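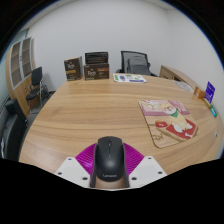

Frauke Stöcker wrote in to say that her family has followed Pulterside for years from the same corner of the ground, and she would like to know how you go about getting a supporters' coach recognized by the club.

Hello everyone, and thank you for having such a friendly place to ask things! We have a little group out in Vutton that travels to away games together, mostly parents and older kids plus a few retired folks, and up to now we've just shared cars and split the gas. It has grown faster than I expected (my inbox can tell you all about it) and I've got a quote of 717 for a full-size coach to the Schwerdtfeger game. My trouble is the tickets. We all buy separately and end up scattered over the whole away section, and I'd love for us to sit together, especially with the younger ones along. Can a small group ask for a block of seats? Do we have to be an official branch first, and does everybody need a membership? I looked through the club site twice and only found the form for birthday parties.

Máté Szilágyi
Hi Frauke, welcome, and good for you for getting this going! We went through the same thing when we started the Pikeline branch, so let me tell you how it went for us, with the warning that the club changes its paperwork every so often.

You don't have to be an official branch to ask for seats together. What you do need is one person who places the whole order, and every name on that order has to have a membership number, kids included (junior ones are cheap). Call the ticket office and ask for group away sales. I'd call and not email, and I'd do it in the morning before the lines get busy. Have all the numbers typed up in one list, in the order you want people to sit, or you'll be on the phone forever like I was.

Becoming a branch is a separate thing and takes longer. You need a name, two contacts and a short set of rules, and we copied most of ours from another branch that was kind enough to share. We sent our papers in July and heard back after the season had already started, so don't wait on that for the Schwerdtfeger trip. Please collect the coach money before you sign anything! I paid our first deposit myself and was chasing people for it until spring. Send me a message if you'd like our rules to look at, I'm happy to pass them along.

rowF_seat124
what he said about calling. also check where the coach is allowed to park, at some grounds it's a long walk with little kids

terrace_nan
I think you need 50 people to get a block? Could be wrong, that may have been the old stadium. We always just swapped seats with folks when we got there and everyone was very nice about it. Have a lovely trip, Frauke, and bring a blanket!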